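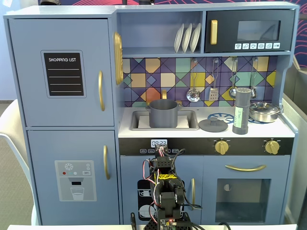
Rodmont Park > Family Programs > Workshop Notebook

March 3, 2026

Worked on the lawn layout for the summer family days. Vilja and I walked the grounds after lunch with the tape and the old plan. The plan is wrong in two places. The path by the east gate was moved when they put in the new drain, so the picnic strip there is 27 feet deep at the narrow end. It still fits blankets but the food cart won't turn.

Moved the cart to the gravel by the Uten Pavilion. Longer walk from the stage. Vilja thinks people will put up with it if the sign is at the top of the steps and faces the parking lot. Last year it faced the hedge.

Ground pegs: tried the short ones and the long ones in the soccer area. Short ones pulled out by hand near the goal, where the soil is sandy. Long ones held. We have 97 long pegs in the shed and need 200 for the full rope line. Ordering the rest from Katene, same type, galvanized. Do not mix in the short ones again.

Rope line itself is fine. Washed it, hung it over the rail, no fraying except at one splice. Cut that out and whipped both ends.

Stage power next. Ran the long cable from the pavilion box to the stage and had the speakers on for half an hour. No trips. The cover on the second outlet is cracked and I taped it shut - needs a proper cover before anyone uses it.

Attendance from last season's sheets came to 1,696 for the free events. The September concert sheet is missing, so the real number is higher. If you have it, put it in the blue folder.

Still open:
- sign for the food cart, new arrow
- outlet cover
- ask Duvmont if the tent can come a day early
- rain plan for story hour (pavilion is booked that morning)
- repaint the goal line once the grass is cut

R. Tipoki

Comments

Vilja Peltonen: Checked the gravel again with the cart loaded. Wheels sink a little at the back corner. Two boards under it should do.

Grounds desk: September sheet was in the van. It's in the folder now.

Ruby-Lee Tipoki: Thanks. Will redo the total when the pegs are in.

Rodmont Park Programs Office | Contact us | © 2026 | Back to top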